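Progress report to the Jirnov Fund
Shared kitchen and drinks shelf, Sturnstead site
Prepared by Hadiza Eze, 22 Oct 2025

Where we stand

The grant paid for two things: a proper drinks shelf in the shared kitchen at Sturnstead, and a sorting routine so that bottles stop piling up on the table. The shelf is in. The routine exists on paper and is followed on good days. I would not call the second part finished, and I would ask the Fund not to list it as finished in the October round-up.

Shelf and labels

Ogunleye delivered the shelf units and fitted them over 2 days. One bracket was short and had to be sent back. The replacement fits, but the bottom board has a slight lean that I have raised twice. Their answer is that it is within tolerance. A round bottle placed on its side will roll to the left end, so I don't share their view.

Shelf labels were the cheap part of the budget and have caused most of the arguments. Our first set had English product names only, which was no help with drinks whose labels are printed mainly in Chinese. People matched them by color and guessed. The new set carries the name as it is printed on the bottle, with the type of drink in English underneath. It is better. Whether it is 20 dollars' worth of lamination better, I can't say.

Sorting

The plan we submitted had 3 groups: milk and juice drinks, soda, and everything else. "Everything else" was meant to be small. It is the fullest section on the shelf, and I suspect it will stay that way until somebody decides where flavored water goes. Basdale solved this at their site by dropping the groups and sorting by bottle height. I visited and was not convinced, though their shelf did look tidier than ours.

Part-used bottles remain the real trouble. The rule is that anything with liquid left in it stays off the recycling rack, and that caps are kept on until the bottle is emptied at the sink. I have explained this at every kitchen meeting. I still find bottles in the rack with a mouthful in the bottom. The recycling contractor charges us for a contaminated bag, so this is a money question as well as a housekeeping one.

Spending

We have used 70 percent of the award. What is left is held for a second rack and one more round of labels. I would like to hold back the second rack until the first is being used as intended. Buying more storage for a habit people don't have yet seems backward to me, whatever the original schedule says.

What I am asking for

Permission to move the rack money to the next reporting period, with no change to the total. I also want to drop the target about "resident satisfaction" from our agreement. We never agreed how it would be measured, and a show of hands next to a plate of cookies is not evidence of anything.

Bottles handled at the Sturnstead table 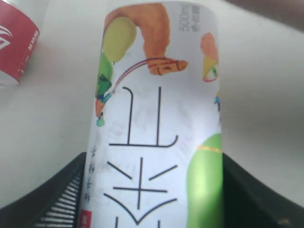
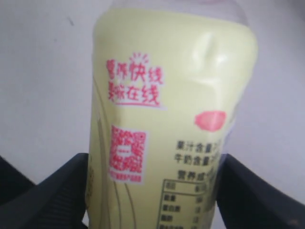
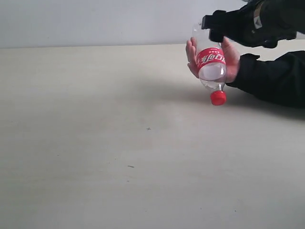 Drinks bottles, Sturnstead. First, a 500ml bottle with a cartoon label; second, Nutri-Express; third, Coca-Cola, upside down with its red cap on and liquid still inside.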